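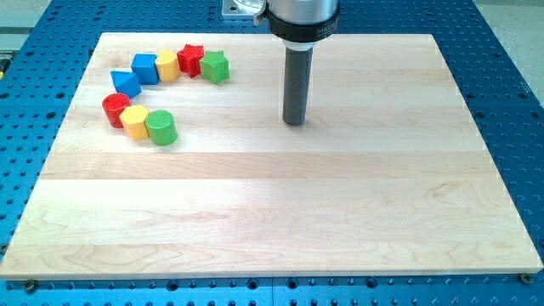
Maple panel on a perforated table: flatness, seams and what to hold it with

Forum: Workshop > Boards, panels and glue-ups

savita_pal
Aug 13, 2023
The maple panel is now down on the blue perforated table, with a fastener at each of the two front corners. It is edge-glued from long planks. I have three questions before I put any finish on it.
1. Is it sensible to leave a solid panel held at the front corners for any length of time?
2. The light and dark bands between planks are more obvious than I would like. Will oil even them out or make them worse?
3. The figure is wavy and swirls in places. I had planned to plane by hand, but I am worried about tear-out.
The adhesive is Vosach, the ordinary interior one. Straightedge across the grain shows a hollow I can just get a thin feeler into.

gratton_joinery
1. It depends on which way the fasteners restrain it. Maple moves mostly across its width. If both fixings are along one long edge, the rest of the panel can move away from them and no harm is done. Trouble starts when you pin both long edges.
2. Worse. Oil increases contrast on maple, and it yellows too. Use a water-based finish if you want it pale.
3. Scraper.

Tider_71
Disagree on the first point. A panel fixed along one edge only is free to cup, and she already has a hollow. I would put battens across it with slotted holes and leave it for a week before doing anything else.

gratton_joinery
Battens hold a flat panel flat. They don't flatten one that has already moved. If she pulls it down with battens and then finishes it, it will spring when they come off.

Tider_71
They come off only if she takes them off. What is it going to be?

savita_pal
A bench top. It will go on a steel underframe, so battens could stay on permanently. Grain runs the long way and the fasteners are both on the front long edge.

no_3_plane
On the hollow: turn it over and check the other face. If that face is high in the same place, it is cup. If it isn't, you have uneven planing and can deal with it by scraping. Check the table as well. Perforated tops are made in panels and there can be a step at a seam.

savita_pal
Checked the table with the same straightedge. No step I can measure. The other face of the maple is high in the middle, so cup.

no_3_plane
Then let it breathe on both sides. The holes in the table let a bit of air to the underside but nowhere near as much as the top gets. Stand it on stickers.

mittal
Agree with stickers. I lost a beech top by leaving it flat on a sheet steel surface through November. The upper face dried, the lower one didn't, and it cupped towards the top.

gratton_joinery
On tear-out, since she asked: scraper first, then 120, 180 and 240 grit by hand with the grain. Stop at 240 for a water-based finish.

Tider_71
I stop at 180. Above that a water-based coat has less to key into. Raise the grain with a damp cloth first and knock it back once dry.

gratton_joinery
The makers' sheets vary. Test on an offcut.

janditz
Colour bands: a bit late once it is glued, but lay the planks out under flat light next time. A shiny surface at a low angle hides a lot. Some people tone the pale ones with dye. I wouldn't on a bench.

savita_pal
Noted. I will leave the bands alone. Fasteners off tonight, panel on stickers, and I will measure the hollow again next weekend. Slotted battens after that if it has settled.

Tider_71
Make the slots across the width of the panel, with the centre hole round.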